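Print this page | E-mail to a friend

Filed under: Local Noise > Interviews > Heavy

9/11/23

Postma have been a band long enough to have had three drummers, two logos nobody can read and one argument about a bass cabinet that is still going. Their second album, Skatorix, is finished. The singer would like it noted that it was also finished in January, and twice before that.

"We had it done," he says, stirring a flat white with the wrong end of a pen. "Then the guitarist bought a new pedal, and apparently that meant we didn't have it done."

The guitarist, sitting beside him, doesn't dispute this. She says the old rhythm tone sounded like a lawnmower in a neighbour's yard. The new one sounds like a lawnmower in your own yard, and she regards the difference as worth seven months.

The two of them formed the band after the collapse of Distine, a doom outfit that played very slowly and broke up at the same speed. Distine's entire recorded legacy is a cassette. They still have most of the copies. "We thought people would come round to it," the singer says. "I've got a box under the bed if you want to come round to it."

What they took from Distine was a fondness for long songs and a suspicion of anyone who claps along. What they left behind was the tempo. Skatorix opens with a track that gets through four riffs before the vocals arrive, and when they do they're in a hurry. There are 10 songs on it. The longest is the title track, which the guitarist describes as "a nice walk, if the walk was in a hailstorm", and the shortest exists only to give the drummer time to have a drink when they play the album live.

Neither will tell me what a Skatorix is. The singer says it's a kind of king. The guitarist says it's a kind of disease. They look at each other for a while — this appears to be the first time it has come up.

Money has been the other subject. The first record cost them $1,390 to make, a figure the guitarist remembers because she paid it, and it sounds to her like exactly that much money. This time they went to a small label, Bedotico, whose contract runs to a page and a half and spells the band's name correctly in most places. The label wanted a single. The band offered the shortest song, and the label listened to it and asked for a different single.

"They've been good to us," says the singer. "They asked if we'd ever thought about a chorus. I said we'd think about it."

There is a chorus now. It turns up on track six and the guitarist is a bit embarrassed by how much people like it. At a recent show in the back bar of an RSL, the crowd sang it back to them. She assumed at first that something had gone wrong with the monitors.
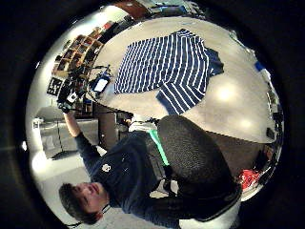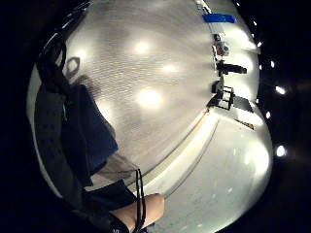
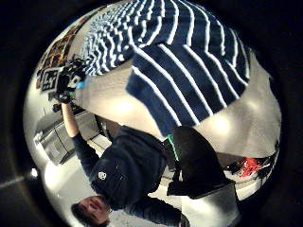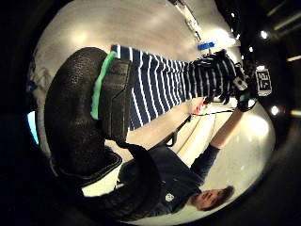
Touring is harder. The van has done its dash, the new drummer gets carsick, and the bass player has a job that involves getting up at four in the morning, which used to be when he went to bed. They worked out that a run up the coast and back would be 1,232 kilometres, and then they worked out the petrol, and then they booked three weekends close to home.

"I used to want to play Germany," the singer says. "Now I want to play somewhere with a loading dock."

The guitarist still wants to play Germany. She has been learning the language off an app, and can so far order bread and say that her uncle is a doctor. Neither is likely to help at a festival, although she points out that you do need to eat.

I ask about the lyrics, and the singer becomes shy for the only time in the afternoon. He writes them on his breaks at work and won't show them to the others until they're recorded. The others say that's fine, as they can't make them out afterwards either. There's one on the new album about his grandfather's farm and the year the dam dried up. He sings it in the same voice he uses for the ones about plague pits, but he doesn't make a joke about it, and she doesn't either.

Then he asks if I'd like a cassette. I've got it here on the desk. Side one is a single song, and I'm told side two is the rest of it.

Skatorix is out through Bedotico on CD and download, with vinyl to follow when the guitarist has approved the test pressing. She has sent the first one back.

Print this page | E-mail to a friend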